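Visit report: Vekis furniture works and the Tutenik showroom
14 January 2024

We took the early bus out to Vekis because the furniture works only lets visitors in before lunch. The stop is called Lambrakis, after the sawmill that used to be there, and from it you walk ten minutes along a road with no sidewalk. Wear boots in winter. The ditch side was solid ice.

Tickets are sold at the gate, cash only. The tour costs the same with or without the showroom, so keep the stub.

The first stop was the lumber yard. Most of what we saw was beech and lime, stacked under open roofs with strips between the boards. Our guide said the lime goes to the carvers and the beech goes into chair legs and bed frames. Boards dry outside through at least one summer and then go into the kiln. The kiln was running, so we only saw the door and the gauges.

The machine hall is loud and they hand out ear plugs. A person standing where we stood can see the band saws and the long planer, but the lathes are behind a partition and you have to ask. We asked. One man was turning stair spindles for an order of 505 pieces, checking each one against a cardboard pattern hung on a nail.

Carving is upstairs. Eight benches, five in use that morning. The carvers rough out the shape with a wide gouge and leave the fine cuts for the afternoon, when the light comes in from the other side. Roses are what apprentices learn first. The guide told us it takes 40 practice roses before one is allowed on a paid piece, and the practice ones go in a crate by the stairs. They sell them at the gate for small change and I bought two.

After that we crossed the street to the Tutenik showroom, where furniture is set out by style. The plain modern pieces are on the ground floor and the older styles are up one flight. White is popular at the moment, according to the clerk, mostly for bedrooms.

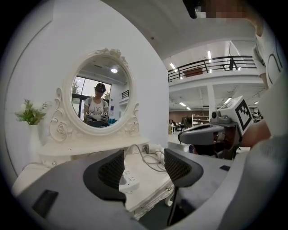

Photo: Skurkel Travel Notes

The vanity with the oval mirror has roses at the top of the frame and more down the lower sides, with scrollwork. I would not have room for it, but my sister would like it. Delivery is free inside the district and gets expensive fast beyond it.

Lunch was at the canteen next to the gate: bean soup, bread, and a slice of poppy seed cake. It closes at two.

The bus back leaves from the other side of the road and was twenty minutes late. There is no shelter. From April the works adds a second tour in the afternoon, and the carving room should be worth seeing then. Groups over ten need to write ahead.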